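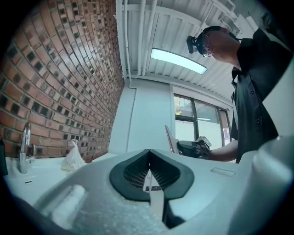

Tumelo Ngcobo wrote back to my last column that the price on the quote is the only number a buyer can defend, and everything after it is guesswork, so why put guesswork in a budget. Fair point. I've been chewing on it since lunch and I still think it's wrong.

Because the quote is a guess too. Just one with a logo on it.

Take ours. Small outfit, hand-held grippers, people doing ordinary chores with them so a robot can learn the chores later. We had quotes from Eltodo and Flestano last November. Flestano came in lower per unit, $3,116 for a pair with the mounts and chargers. Everybody in the meeting perked up. I perked up. You see a figure like that and you start multiplying, how many pairs, how many people, and nobody's multiplying the finger pads.

Pads wear. Of course they do, it's rubber and people are pinching things with it all day. Replacement set is $54. Doesn't sound like much. Then you go through 4 sets on one pair before the season's half over and the line for it in the budget says zero, becuase nobody made a line for it. So it comes out of travel. Or it comes out of somebody's evening, with glue.

And that's the cheap part. The expensive part is the person holding the thing.

I keep seeing plans where the equipment gets two pages and the people get "operators, as needed." As needed! A gripper on a shelf collects nothing. Somebody has to stand at a sink for a shift picking stuff up and putting it down again, carefully, with a weight in the hand that the spec sheet calls light. Try light for three hours. Pay for breaks. Pay for the second person who takes over when the first one's wrist goes. If the money isn't there for that, buy fewer pairs. I mean it, buy half.

Same with places. The sales pitch always assumes a room. Which room? We wanted real kitchens, workshops, odd corners with bad light, since a robot that's only ever seen one clean bench is no use to anybody. That means rent by the day, or a favor, and favors run out. Transport. A spare battery for every battery. Somebody to carry it all up the stairs. I've put down 500 dollars a month for "getting there and being there" and I've been told it's padding. It was gone by the second week, every month so far.

Storage, too. Not shelves, I mean the recordings. Relex gave us a decent rate and I have no complaint with them, but the rate was worked out on how much we thought we'd record, and you always record more than you thought. Then it has to be checked by a human being who also needs to be paid. Where does that go, equipment? Labor? In our plan it went nowhere.

Now the other side. Tumelo's right that a finance person can't sign off on a feeling. If I walk in saying "it'll cost more than that, trust me," I deserve to be sent away. So don't bring a feeling. Rent one pair first. Alhassan will lease by the month, and yes the lease looks silly next to the purchase price, and yes do it anyway. Keep a plain list of everything you pay for while it's in use. Tape counts. Taxi counts. After two months you've got a list, and a list can be defended in any meeting I've ever sat through.

What I'd stop doing is buying in one go at the end of the budget year, to use the money up. We did that once. Boxes in a hallway till spring, warrenty running the whole time.

Anyway. Quotes for the next round are due and Eltodo hasn't sent theirs. I've asked them to price the pads seperately this time.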